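Hagedorn Celine Work Table, 900 Series

Product page and technical notes

The Celine is a fixed-height work table for sorting rooms, craft rooms, school shops and small packing areas. It is supplied flat with six main parts, one bag of hardware and a hex key. The 900 in the series name is the working height in millimeters, measured from the floor to the upper face of the top with the leveling feet fully screwed in.

Order codes
CEL-900-S: single table, open frame
CEL-900-L: single table, with lower shelf
CEL-900-P: pair, with joining plates
CEL-FT: replacement leveling foot, each
CEL-CR: replacement cross rail with bolts

Top

The top is made for us by Wumwood and is delivered with all four edges finished and the corners rounded. The underside carries threaded steel inserts at every leg position, so the frame can be taken off and put back on many times without wearing out the holes. Do not swap the supplied bolts for longer ones. A bolt that is too long will bottom out in the insert and push up on the face from below, and the mark it leaves cannot be sanded out.

The standard finish is a matte clear coat. It holds up to water, weak soap and most office cleaners. It does not hold up to acetone, paint stripper or oven cleaner. Hot pans and soldering irons need a mat. A pale ring left by a warm cup will often fade over a few days and should be left alone for that time before any polish is tried.

Slight differences in color between tops are normal. If two tables will stand side by side, order them as a pair (CEL-900-P) and both tops will come from the same batch. We cannot match a new top to one that has been in daylight for several years.

Frame

The frame is welded at the two ends and bolted along the length. Each end frame is one piece. The long rails slot into the end frames and are held by two bolts per joint. Joints should be closed by hand first, then tightened in a cross pattern once the table is standing on its feet. Tables that rock after assembly have nearly always been tightened while lying upside down on an uneven floor.

The lower shelf on the L version rests on the cross rails and is held by clips. It is meant for folded stock, boxes and light tools. It adds some stiffness from side to side but is not a structural part, and the table may be used without it.

Leveling feet

Each foot has 20 mm of travel. Turn clockwise, seen from above, to raise the foot into the leg. On hard floors the rubber pad is enough. On carpet, the pad sinks for the first week or so and the table should be leveled a second time after that. Thick carpet over soft underlay gives a springy feel at this height, and we suggest the wide foot plate, sold by Eletti as a separate part and threaded to fit.

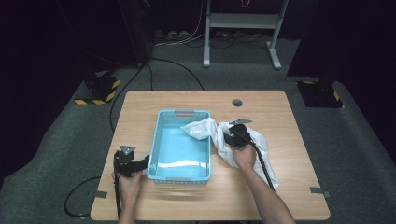 Castors are not offered for the 900 series. The end frames are not braced for the side load that a rolling table puts on them when a wheel catches on a door strip. Customers who need to move tables daily should look at the folding models.

Load

Rated load depends on how the weight is spread. The figure on the label under the top is for an even load over the whole surface. For a point load in the middle of the span, use half of the label figure. For a point load at an unsupported corner, use one quarter. Standing or sitting on the table is outside the rating in every case.

Vises and clamps may be fitted to the long edge, directly over a rail. A vise bolted between rails will pull the top down at the front over time. If a vise is to be fixed for good, drill from the upper face downward with a scrap block clamped underneath, and seal the bare edge of the hole with varnish before the bolt goes in. Drilling does not void the warranty on the frame. It does void the warranty on the top.

Choosing the height

A height of 900 mm suits standing work for most adults when the work itself is low, such as folding, sorting, cutting paper or filling trays. If the work stands tall on the table, a lower table is better, and the 760 series should be considered. The usual check is to stand straight with upper arms hanging and forearms level. For light work, the hands should be slightly below the elbows. For work that needs downward force, such as kneading or pressing, they should be lower again.

For seated use the 900 height calls for a raised chair with a foot ring. There is no rail at the front at knee level on the S version. On the L version the shelf edge limits leg room, and the S is the better choice for anyone who will sit for long periods.

Assembly

Two people are needed to turn the table over. Everything else can be done by one.

Lay the top face down on a blanket. Set both end frames in place and start the bolts by hand, leaving them loose. Fit the long rails, then the cross rails, again leaving the bolts loose. Turn the table onto its feet. Push down on each corner in turn and adjust the feet until there is no movement. Tighten all bolts. On the L version, clip the shelf in last.

Check all bolts again after one month. After that a yearly check is enough, unless the table has been moved.

Care

Wipe with a damp cloth and dry the surface after. Crumbs of metal, grit and dried glue should be brushed off before wiping. Felt pads under heavy machines will keep the coat from dulling at the contact points. Small scratches in the matte coat can be blended with a fine gray hand pad, used dry, always along the grain. Deep scratches need a new coat over the whole top, as a spot repair will show as a shiny patch.

Changes since the last version

The hole pattern in the end frames was moved inward to clear the joining plates. Rails from the earlier version will not fit the current frame -- check the stamp on the inside of the left leg before ordering spares. A single dot means the old pattern, two dots the new one. Feet and shelf clips are the same for both.

The printed drawing packed with the first tables of the new version shows the cross rails the wrong way up. The open side of the rail faces down. A corrected drawing is sent with all spare part orders and can be had on request from Saskia Quinlan in parts.

Delivery and returns

Tables go out on a pallet, strapped, with card corners. Look over the corners before signing. Damage to the top has to be noted on the driver's sheet -- damage reported later is treated as a normal return, with carriage paid by the customer. Unused tables in the original packing are taken back for a refund. Assembled tables are taken back only for a fault.

Warranty claims should give the order code, the dot stamp and the batch number printed under the top. Claims for the frame are handled by Ottmar Lammers, claims for the top by Ruth Kettle. Questions on floor loading and on fixing tables to a wall go to Rainer Oltmanns.

Page revised Fri 30 July. Stock of CEL-900-L is low; the next batch is due in September.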